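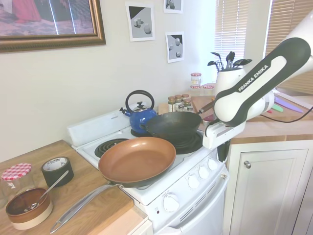

Clollier's new smoked trout reaches stores in June, and we can't wait for you to try it! The fillets are rich, mild and ready to eat, but they love a little heat too. A wide copper-colored frying pan like the one at the front of the stove gives them plenty of room.

Home Products Recipes News Contact

"My family has smoked fish this way since 1945, and this is my favorite batch yet," said Mervin Bergeron of Clollier.

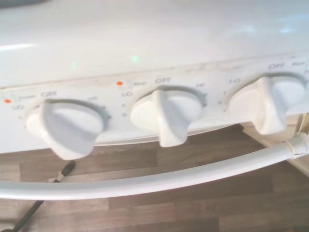
Control knobs on a white electric range.

Warm the fillets gently, skin side down, with butter and dill.
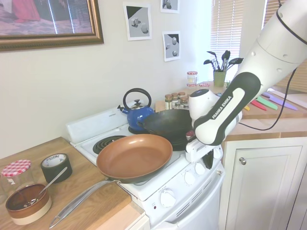
Then flake them over potatoes or fold them into soft eggs.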